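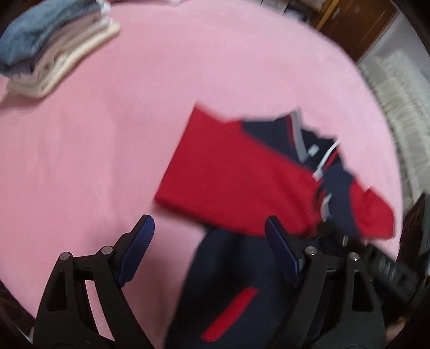 Laundry task, team gripper open over the red and navy top.

Grircombe Robotics Club — Questions We Keep Getting

Does the robot fold clothes yet?
No. Students fold them with a hand-held gripper and we record it. Whether a robot learns much from that is what the project is meant to find out, and I have my doubts.

Why a jacket?
Leandro Esteban picked it. Towels look good in demos and prove very little. Sleeves are harder, and the cuff is where most of our grips go wrong.
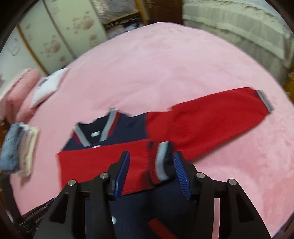 I'd also want to see it cope with a collar before anyone uses the word "solved". The Skurnell entry in July managed one sleeve and got a round of applause.

How many recordings do you have?
3,388. Plenty of them are near copies, so don't read too much into it.

Do I need to code?
Not to start. You do need patience — two hours of folding is dull.

Will this get my kid into engineering?
We make no promises. Ask Duangjai Sriwong about the workload before you sign up. Forms are due October 15, 2021.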